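Search this site
Enter keywords
Go

Print this page
E-mail this page

Pruitt Robotics Elective — handout 8, two-arm assembly

Quick notes, read before Sunday. Sorry for the formatting.

Task: base frame and poles. Left gripper holds, right gripper works. Don't swap roles halfway, the script won't follow you.

Grip on the edge of the base, near the front. Ribs up. If the ribs face down you get no bite and it slides on the cloth.

Keep the black cloth down. It rumples, fine, leave it. White parts on a white table was a mess in June — vision lost the poles about every other run.

Spare poles go on the right, side by side. Not stacked.

Cables: check the loop over each wrist before you home the arms. Slack but not dragging. Team Stindineo snagged one and lost teh whole afternoon.

Scoring (Tillon rules): 2 tries per team, best one counts. Pushing a part with a closed tip is allowed. Hands over the table = run over.

Logs: save every run, also the bad ones. We have 116 so far, nearly all from Skustance group so the rest of you need to catch up.

Write-up is one page. Say where the grip failed and what you changed. No videos by e-mail please, they bounce.
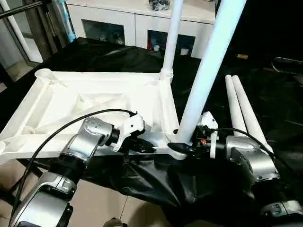

Filed under: Course handouts / Lab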